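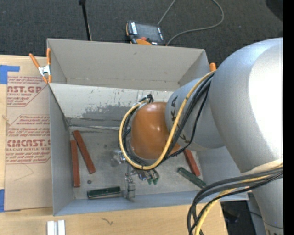

보낸 사람: Florencia Pereyra
받는 사람: 공동창고 메일링 리스트
제목: Re: 막대 통 청소랑 칸막이 문제

여러분 안녕하세요, 플로렌시아예요. 답장이 늦어서 미안합니다. 5월 들어 Breto 쪽 납품 준비에 매달려 있다 보니 메일함을 제대로 열어 본 게 오늘 오후 2시가 넘어서였어요. 그사이에 춘화 님이 이렇게 꼼꼼하게 정리해 주셨네요(정말 고맙습니다!). 아래에 인용해 두고 하나씩 답을 달아 볼게요.

> Chunhua Hao 님이 씀:
>
> 회색 통 바닥에 먼지가 꽤 앉았어요. 얼룩도 여기저기 있고요. 막대를 꺼낼 때마다 손에 먼지가 묻는데, 그 손으로 포장지를 만지면 포장지까지 더러워집니다. 한번 싹 비우고 닦으면 어떨까요?

대찬성입니다. 저도 지난번에 흰 앞치마를 입고 갔다가 후회했거든요. 다만 물을 붓고 헹구는 건 말리고 싶어요. 예전에 솔레다드 님이 그렇게 하셨다가 모서리에 물이 고여서 다음 날까지 통을 엎어 놓아야 했던 것, 기억하시는 분 계시죠? 먼저 마른 솔로 구석까지 쓸어 내고, 꼭 짠 걸레로 두 번 닦은 다음 마른 수건으로 마무리하는 정도면 충분할 것 같아요. 얼룩은 다 안 빠져도 괜찮다고 봅니다. 오래 쓴 통인데 새것처럼 보일 필요까지야 있겠어요.

> 안쪽의 비스듬한 판도 긁힌 자국이 많고 아래쪽은 회색으로 닳았던데, 이 판은 갈아야 하나요, 아니면 그냥 써도 되나요?

저는 그냥 쓰자는 쪽이에요. 보기에는 좀 그래도, 손으로 쓸어 봤을 때 걸리는 데만 없으면 막대가 상할 일은 없다고 생각합니다. 혹시 까슬까슬한 부분이 있으면 고운 사포로 살짝만 문질러 주세요. 정 마음에 걸리면 Tredus에 판만 따로 주문할 수 있는지 제가 물어볼게요. 거기 담당자가 느긋한 분이라 답이 오려면 시간이 좀 걸린다는 것만 알아 두시고요.

> 그리고 적갈색 막대들이 통 안에서 제각각 누워 있어요. 하나는 벽 쪽에 나란한데 그 옆에 있는 건 비스듬하고요. 칸막이를 넣을까요?

아, 이건 저도 한참 고민했어요. 칸막이가 있으면 가지런해서 기분은 좋은데, 막대를 집어 올릴 때 손가락 들어갈 자리가 없어지더라고요. 예전에 Yáñez에서 얻어 온 칸막이를 옆 통에 끼워 봤는데, 결국 다들 답답하다고 해서 일주일도 못 가고 빼 버렸답니다. 몇 개 안 들어 있을 때는 흩어져 있어도 그냥 두고, 통이 차기 시작하면 왼쪽 벽에서부터 나란히 채워 넣는 걸로 하면 어떨까요? 겹쳐 쌓는 것만 피하면 좋겠어요. 밑에 깔린 걸 빼내려다 모서리를 찧는 일이 제일 많았으니까요.

> 밝은 나무 탁자는 따로 손댈 것 없겠지요?

통을 끌지 말고 들어서 옮기기만 해 주세요. 탁자에 자국이 나면 제 마음이 아픕니다. 통 밑에 얇은 펠트를 깔자는 비올레타 님 의견도 있었는데, 먼지가 거기에 다 들러붙을 것 같아서 저는 조금 망설여져요. 다른 분들 생각도 들어 보고 싶네요.

청소는 제가 맡을게요. 12시쯤 가서 솔이랑 걸레를 챙겨 놓을 테니, 근처에 계신 분은 들러서 막대 옮기는 것만 조금 도와주세요. 꺼낸 막대는 바닥에 두지 마시고 선반의 빈 쟁반에 올려 주시면 됩니다. 커피는 제가 살게요!

아, 그리고 보르지보이 님, 지난달에 빌려 가신 긴 솔 혹시 아직 갖고 계시면 그날 가져다주실 수 있을까요?

플로렌시아 드림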